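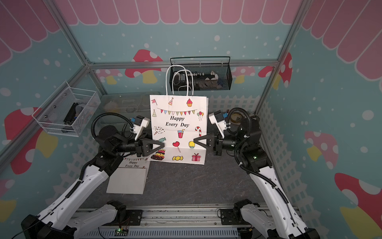 Jayson Bañez had sung the same song 68 times since December, and he still came in early on the second verse.

"You're rushing," said the woman at the sound desk. She played it back for him. He was rushing.

The Jikurstead final was at eight. Seven acts were left, and the winner would go on to the Trutar Song Prize with a paid hotel room and a new jacket. Jayson had the sixth slot. Before him came a pair of sisters with an accordion, and after him a man who sang in a cage.

His mother called while he was eating a roll in the hallway.

"Your uncle wants to know how to vote."

"By text. You send the number six."

"He sent it already. He sent it to the plumber."

"The lines aren't open yet anyway, Mom."

She told him to drink something warm, then talked about the dog for a while. He listened until a boy with a headset waved at him.

The hall held over 500 people and it was full. From the side of the stage he watched the sisters finish. One of them had lost a shoe and sang the last chorus standing on one leg. The crowd loved it. He wiped his hands on his pants and walked out.

The band started. He looked at the red light on the far wall, the way he had been told, and sang the first verse to it. Then came the four bars before the second verse. He counted them with his thumb against his leg, one, two, three, four, and came in on time.

The rest went by quickly. He bowed too soon and had to bow again.

The votes took forty minutes. The sisters had 1000. Jayson had 679, good for third, behind the man in the cage.

In the parking lot the younger sister was looking for her shoe under the Zirgate van. Jayson put his bag down and got on his knees to help. It was behind the back wheel.

"You were good," she said. "You didn't rush."

"You heard that?"

"We've all been hearing it since December."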